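Advent and Christmas at Home: Where We Are So Far
A progress report for the Clirinwood Family Fund 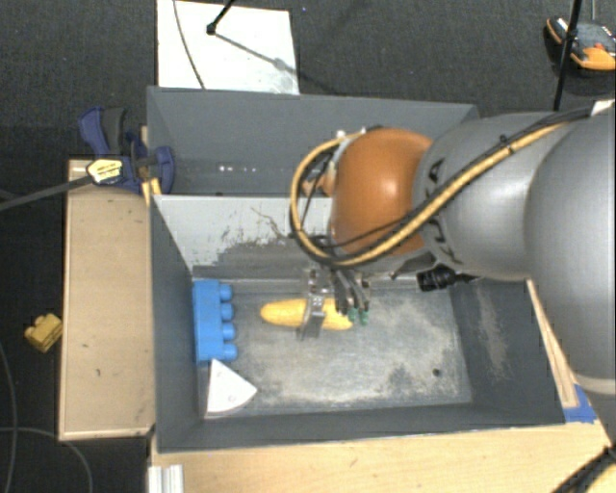
Page last changed: 13 Oct 2020

Hello again, everyone at the Fund! You asked for a page we could keep adding to in place of the usual letter, so I'm writing it the way I'd tell it to you over coffee. The formal budget sheet went in separately, and I'll only talk about money near the end.

For anyone reading who wasn't part of the spring conversation, the project is a set of take-home boxes for families who'd like to keep Advent and Christmas in some way but don't have the stuff, the space or the energy to put it together. Each box has a simple wreath kit, four candles, a booklet of short readings and stories, and the makings of two or three baking afternoons. The Hallik Street parish hall is our base, and the boxes go out from there in the last week before Advent.

The booklet

I'm happiest with this part, so it goes first. The booklet is 16 pages and it's written. It's even been proofread, twice, once by somebody who loves commas and once by somebody who hates them. There's a page for each Sunday, a page for Saint Nicholas, one for Saint Lucy, and then a stretch of carols with just the words. We went back and forth on whether to print the music too. In the end we left it out — most of the families we asked said they sing from memory or sing along with something, and the notes ate up a whole lot of room.

The hard part was the readings. My first versions were too long. I tried one on my own kids at supper and lost them somewhere around the second paragraph (the youngest had slid all the way under the table). So I cut every one down until it could be read out loud while the soup was still too hot to eat. They're much better for it. If you have the draft I sent in the summer, please toss it, because the Saint Lucy page in particular is completely different now.

Bodus is doing the printing. They gave us a fair price on the heavier paper, and I took it, since these things are going to live next to candle wax and cookie dough. The proof copy looked good except that the purple came out closer to brown, and they're fixing that.

Wreaths and candles

We started out planning on real greens in every box. I still love the idea, but greens cut too early drop everywhere, and we'd be packing on a schedule that doesn't leave us any wiggle room. So the kit now has a plain ring, a coil of wire, ribbon, and a little card that tells people what to look for outside: pine, holly, rosemary, whatever grows near them. Families without a yard can pick up a bag of trimmings at the hall when they collect the box. Barreto Tree Farm has promised us all the trimmings we can carry, and they've let us borrow their trailer before, so I believe them!

Candles are three purple and one rose, same as always. The supplier was out of rose for a while and offered us white. I said we'd wait, and they came in. They're in the hall closet with the rings. We also put in a card about never leaving a lit wreath alone in a room, and for homes that can't have open flames there's a battery set you can ask for on the sign-up form.

Baking

The recipe cards have been the most fun and the most arguing. We've settled on 2 recipes for sure, a spice cookie and a braided bread, and a third that's still up in the air. The spice cookie is my grandmother's, more or less, with the lard swapped out. The bread took a lot of tries. My first loaf was fine to eat but looked like a sneaker. What finally worked was a longer second rise and a shorter list of instructions, and after that I handed the card to a friend who never bakes and she got a very nice braid out of it.

The third card was going to be a fruitcake, and I know, I know. People have strong feelings. It also needs weeks to sit, which doesn't fit with boxes going out when they do. I'm leaning toward a no-bake date candy that little kids can roll themselves. I'll decide by the end of October, so the cards can go to the printer together.

Signing up and picking up

Sign-ups opened last week on paper and by phone. The online form was meant to open the same day, but it kept dropping the apartment number from people's addresses, so I took it down again. It should be back up soon. Meanwhile the phone line is doing fine and I kind of like talking to people.

Pickup will be outdoors, by the side door, with time slots. Folks stay in their cars if they want to and we bring the box out. For those who can't come at all, we have drivers on the near side of town covered. The far side, out past the creek, still needs drivers, and it's the thing I'm worried about most. If any of you know people out that way with a free Saturday and a decent trunk, please send them to me.

Money

We've spent $3,235 of the grant to date. Most of it went to candles, rings and the deposit on the printing. Flour, sugar and spices come next, and I'm holding off on buying those until the sign-ups settle a bit, so we don't end up with a closet full of cinnamon. The ribbon was donated, and I've moved that line over to boxes and tape, which cost more than I'd figured. I don't expect to ask you for anything extra.

What's next

Corrected proof from Bodus, the last recipe card, the online form, and drivers. Then packing, which we'll do in small shifts with the tables spread out and the windows open, so bring a sweater if you're planning to stop by. I'll add to this page again once the booklets are in the hall, and I'll put a finished one in the mail to you the same day.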